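Taller > Consejos > Cajas y embalaje > Jornadas y visitas

Buscar en los consejos... Ir

Montar cajas ligeras: apuntes de la jornada abierta de Bosora

Redacción: Deisy Zapata

La demostración de Bosora, en enero, trató la manipulación de material blando de color rosa con una pinza de dos dedos. Asistí al pase de las 11:00. Los apuntes sirven igual para quien monta cajas a mano en una mesa de taller.

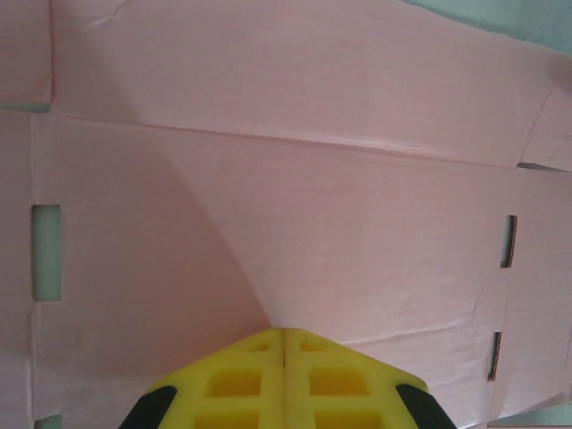
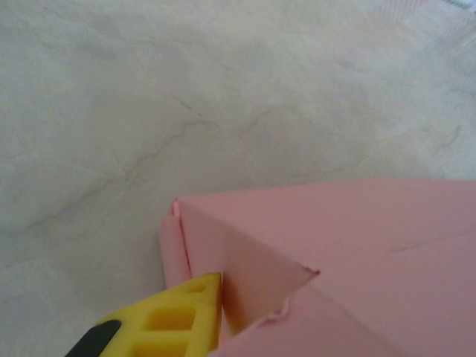
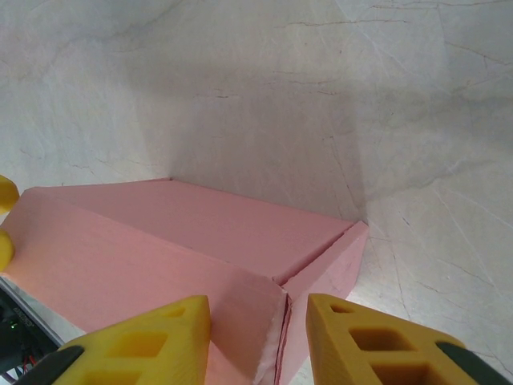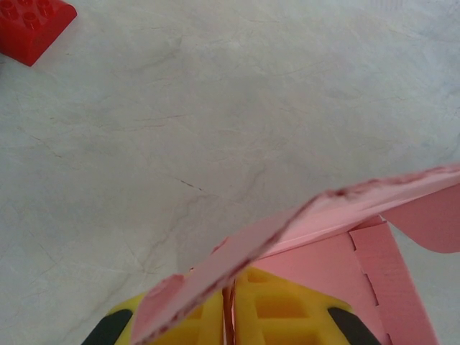
Material rosa y dedos amarillos de la pinza, con almohadillas negras en el lado exterior.

Pliegues. Marcar todos los pliegues antes de levantar ninguna pared. Se usa plegadera o el dorso de un cuchillo, con regla metálica, en una sola pasada. Si el material se arruga junto a la línea, la presión ha sido excesiva o el pliegue va contra la fibra.

Ranuras y pestañas. Cortar desde las esquinas hacia el centro. La pestaña debe entrar sin forzar; una ranura estrecha se repasa con lija de grano 400, envuelta en un listón fino. El grano 100 deshilacha el canto.

Bordes rasgados. En la segunda toma hay una solapa central levantada o rota, con el borde irregular. Un daño de ese tipo se repara por la cara interior: cola blanca diluida, tira de papel kraft y peso plano hasta el secado. No recortar el rasgado antes de encolar, porque se pierde superficie de unión.

Esquinas. Sujetar por ambos lados de la junta, a la misma altura. Los técnicos de Sinaga recomendaron repartir la presión con tacos de goma; en casa valen dos gomas de borrar bajo las mordazas.

Superficie de trabajo. Lisa, clara y despejada en la zona de giro de la pieza. Las piezas pequeñas, como el ladrillo rojo de juguete de la cuarta toma, se dejan apartadas de la caja.

Cola. Kudwood repartió muestras de su adhesivo Bisik en botes de 33 ml. Conservación declarada: 365 días con el bote cerrado. Todavía no lo he probado sobre espuma; conviene ensayar primero en un recorte.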